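Home Cooking Basics, Session 2: Tomato Sauce From Scratch
Handout for the Clindden evening class

Hi again everyone! Last time we did knives and onions and there were tears (mine, mostly). Tonight we're making one pot of plain tomato sauce, and I want you to go home able to do it half asleep on a worknight.

I grew up on sauce from a jar. My first try at the real thing was in a rented kitchen in Mirkdale with one good burner, and I boiled it so hard the ceiling needed wiping. So, low heat. Please.

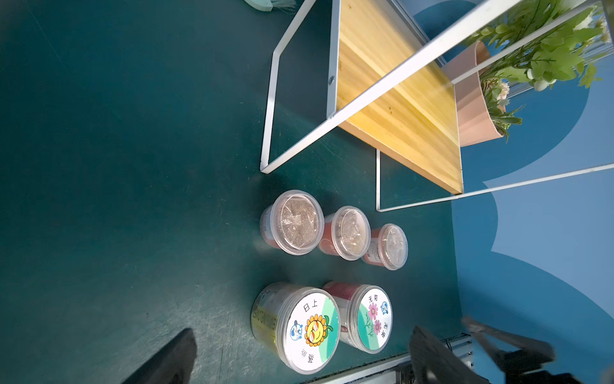

Reading time: 2 minutes

What you need for four plates: two big cans of whole tomatoes, one onion, 8 cloves of garlic (yes, all of them), olive oil, salt, and a little butter at the end. Fresh tomatoes are lovely in late summer, but in November I'd take canned every time.

Start with the onion. Chop it small, put it in plenty of oil over medium-low, add a pinch of salt and leave it until it's soft and a bit see-through. This takes longer than recipes say - mine needs around 8 minutes and my stove is a hot one. Garlic goes in after that, just until you can smell it across the room. If it browns you'll get a bitter sauce, so start that part over. Garlic is cheap!

Now the tomatoes. Crush them with your hands, down low in the bowl (Rhys Hoani wore a white shirt last term and still brings it up). Pour them in with their juice, get the pot to a lazy bubble and set the lid on crooked. 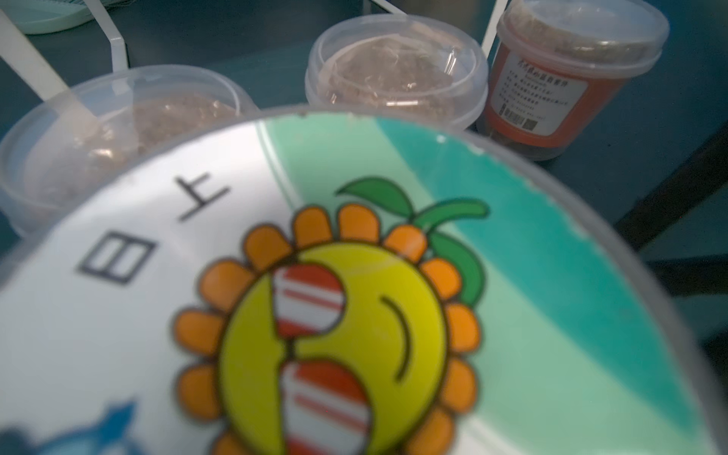
Sunflower label, seen through clear plastic.

Then you wait, and stir when you walk past. I like 45 minutes. You're looking for a spoon dragged across the bottom to leave a path that closes slowly. Too thick? Splash of water. Too thin? Lid off.

Taste it now and not before, because it changes so much as it cooks down. If it's flat, it wants salt. If it's sharp, try the butter first and then a tiny bit of sugar. Aroha Harawira puts in a spoonful of the brine from her olives and I've stolen that completely.

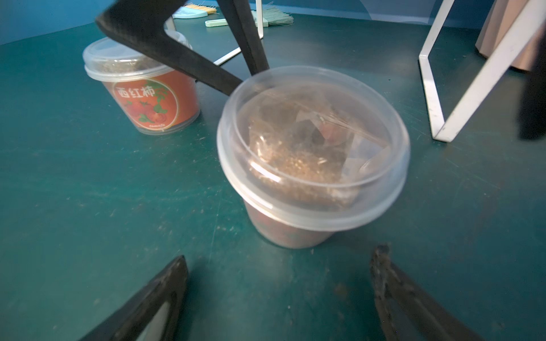
Two clear-lidded containers, the one at upper left labeled 西红柿 (tomato).

Keeping it: three or four days in the fridge, a few months in the freezer. Let it cool a little, then use shallow tubs so it chills fast, and leave a gap at the top for the sauce to expand.

For next time: make one batch at home and change one thing, only one. Write down what you did. Bring an apron and a tub with a lid - we're doing meatballs.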